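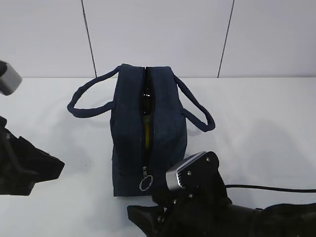 Search this list
Advanced search
Print this message | E-mail this message

Subject: Re: Zip slipping under load on the small wash bag
From: Gion Kälin

Şükran Bilgin wrote:

> We have had returns on the small wash bag again. The slider runs
> well but the teeth open behind it once the bag is full. The tape is
> the Marciniak coil, same as last year. Is this the tape or the
> slider? I have 243 bags cut and waiting and would prefer not to
> change the tape if it can be avoided. Bretton say they can supply
> a heavier one but only on the 100 metre roll.

Almost certainly the slider. A coil that opens behind the slider has usually not been pressed together hard enough on the way through. If the tape were at fault you would normally find a bent or flattened stretch of coil, and the zip would open at the same place each time.

Measure the gap between the top and bottom plates at the rear of the slider, on both sides. Compare a returned one with an unused one from the same packet. If the returned one is wider, the plates have spread. You can close them with flat pliers, a little on each side in turn, but that is a repair and I would not send out new stock treated that way.

Check also that the sliders match the coil. Netlow pack their size 5 and size 6 in the same sort of packet, and a 6 will run on a 5 coil quite smoothly – it just does not hold. We lost most of January to that on the Cluladine order.

Two other points on the sewing:

The seam allowance on the tape may be too narrow. If the stitching sits close to the coil, the slider rubs on the thread and is forced open over time. Move the line out by 2 mm and use the wider zip foot.

The end stops need a proper bar tack across both tapes. A few back stitches will let the ends creep apart when the bag is packed tight, and the strain then goes straight to the slider.

I would leave the heavier tape alone for now. It is stiff round a small corner and you would have to redraw the top panel. Try new sliders on a few of the cut bags first, fill them, and work each zip 100 times before you sew the rest.

Gion

Previous message | Next message
Print this message | E-mail this message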